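These are the practice-table tips from the Diko gripper club, for members who take the hand grippers home between meets. Most of them cost nothing. The club's event in May is the Dultorden sorting round, where each pair moves small fruit from the cloth into a basket, one piece at a time, and loses points for every split skin.

## Setting up the table

Clear everything off first, then put down a cloth. A bare tabletop lets a tomato roll a long way, and a fine ribbed cloth slows it down. Choose one plain colour that is nothing like the fruit. Teal or dark blue is good for reds, oranges and yellows, and green tomatoes still show up well enough.

Pull the cloth flat from the corners. If it creeps, put a strip of rubber shelf liner under each end. Leave lamps and chargers off the table and let any cords hang behind it.

Leave room to stand. Two people working the same table need their elbows, so agree on who takes which side before you pick up the tools.
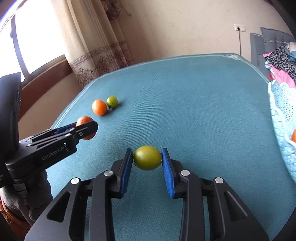
Start with cherry tomatoes, the firm ones. Buy them a bit underripe and leave them on the counter overnight so they aren't fridge-cold, as cold fruit sweats and gets slippery. Mandarins are easier to hold but the loose-skinned kind will dent. Save grapes for later in the season.

## Holding small fruit

- Close slowly until both pads touch, then stop. Most split skins come from one extra squeeze.
- Go for the widest part. On an oval tomato lying on its side, end to end also works if the stem is off or very short.
- Keep your wrist low and lift straight up. Twisting on the way up is how they get dropped.
- If it slips, open fully and start again. Chasing a rolling tomato with half-open jaws knocks the others around.
- Light work gloves are fine. Bulky ones are not, and neither are long loose sleeves.

With a partner, have one person hold while the other picks. Call "up" before you lift. Swap sides after 6 lifts so you both get used to reaching from the left and the right.
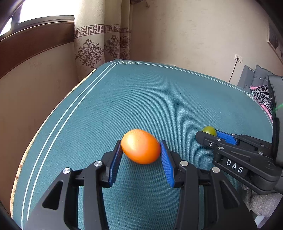
Write your drops in the club notebook, even the silly ones. The Holst sheet has a column for the kind of fruit and one for which side you stood on. Last season's sheets add up to 1,419 lifts, and the left side of the table was worse for nearly everyone, so practise there first.

## Cleaning up

Juice dries sticky in the grooves of the pads. Wipe them with a damp cloth and a drop of dish soap, then go over them with clean water and let them air-dry with the jaws open. An old soft toothbrush gets the seeds out. Don't hold the tool under the tap, and don't oil the pins yourself. Bring a stiff one to the bench at Foltadar and we'll look at it there.

Shake the cloth outside before washing it. Cold water takes tomato out better than warm. Bruised fruit goes in a sauce or the compost, and please don't put it back in the practice basket. Juniors need 100 clean lifts in the notebook before they enter, and lifts with split fruit don't count.

Tools go back in their bags with the jaws closed and the club tag showing.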